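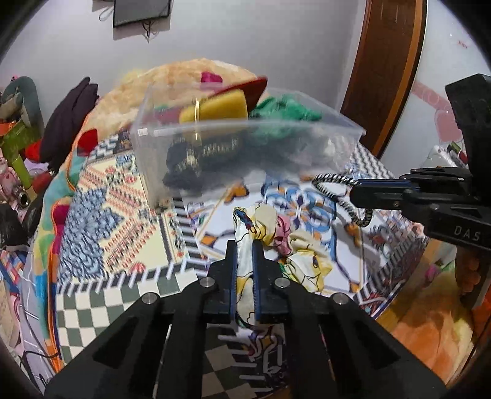

Fig. 1. Printed cloth and the clear box, on the bed.

Session 3: Small textiles and where to put them

Right, bring your own scraps on Wednesday, because I'm not lending mine out again. We've done big folding (sheets, quilts, those awful duvet covers) and now it's the fiddly stuff.

I like a see-through box for this. In Fig. 1 there's a black crocheted piece with gold in it, some red fabric and a green cloth all round the same box, and I could spot any of them from the doorway. Try that with a cardboard one! Rozália Štěpánek swears by shoeboxes with labels – we'll argue it out in class.

Work on the bed if you can. It's a decent height and your back will thank you. A busy bedspread does swallow patterned cloth, though, so put a plain towel down first if you lose things as easily as I do.
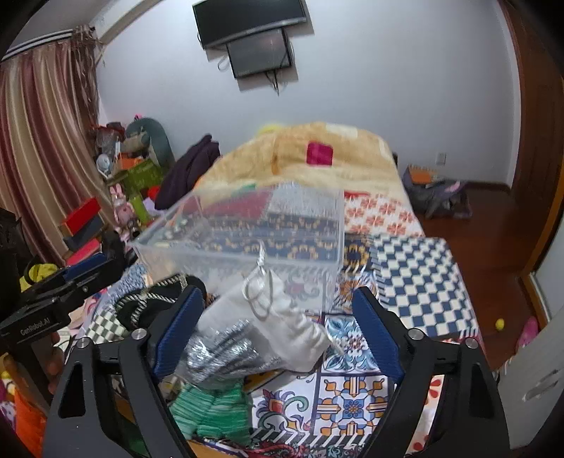 Reading time: 2 min (the 12-page Bonsu booklet is extra)

Now bags. A white drawstring bag like this one is lovely for socks, ribbons and odd bits of lace, but don't stuff it. Leave enough slack at the neck to get your hand in. Pouches with a rope trim I'd lay flat on top, as the edging gets squashed otherwise.

Green cloth folded in two is fine for now. We'll do thirds next time.

For homework: empty one drawer, sort by size, then by how often you use it. Write down what you'd change. 14 lines is plenty, Vratislav!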